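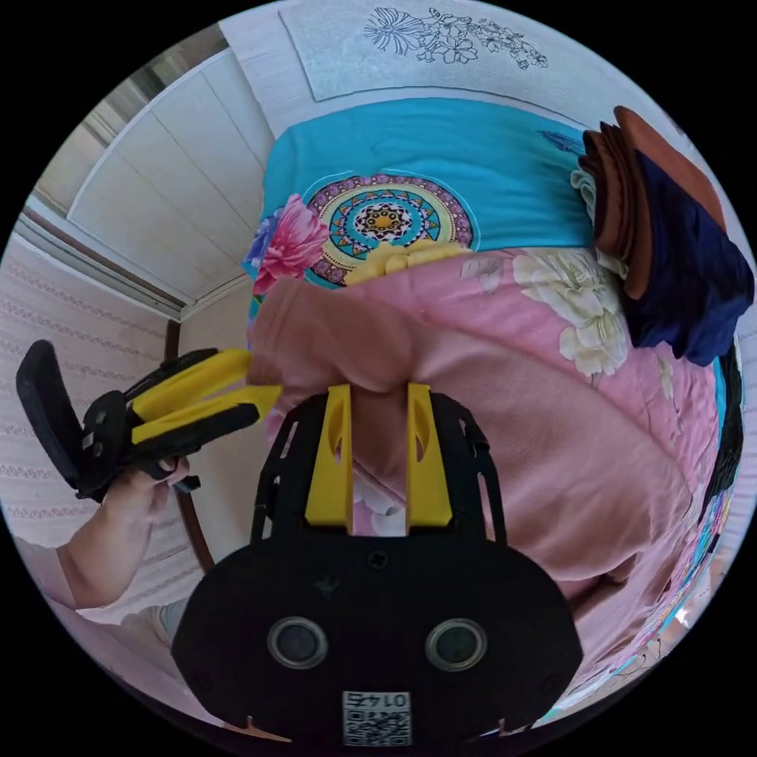

How to Prewash Cotton Fabric Before You Sew

Sewing > Basics > Fabric Care

Projects Patterns Fabric Shop About

I skipped prewashing for years and then a pair of pajama pants I'd made came out of the dryer as capris. So now everything gets washed the day it comes home, even the boring stuff.

1. Finish the cut edges first. A quick zigzag is plenty, or pinking shears if the machine is put away. I once didn't bother with four yards from Pattinasarany (my favorite shop for shirting) and spent an evening cutting it free of its own threads!

2. Sort by color. Reds and dark blues go in alone the first time. Pale pinks and creams can share.

3. Wash it the way you'll wash the finished thing. If the shirt is going in at 40 degrees Celsius - that's warm on my washer - then the yardage does too. Regular detergent, no softener.

4. Dry it the same way as well. Take it out while it's still a tiny bit damp and shake it hard.

5. Press with the grain, up and down, and don't drag the iron sideways or you'll stretch it. Steam is fine.

6. Measure again. My last piece started at 45 inches wide and ended up at 43, and I was very glad I hadn't cut anything yet.

Small precuts I leave alone, they just turn to string in the wash. Same for anything headed for a wall hanging.

Next time I'll get into linen, and that needs a bit more patience.

We use cookies to remember your settings. Accept Manage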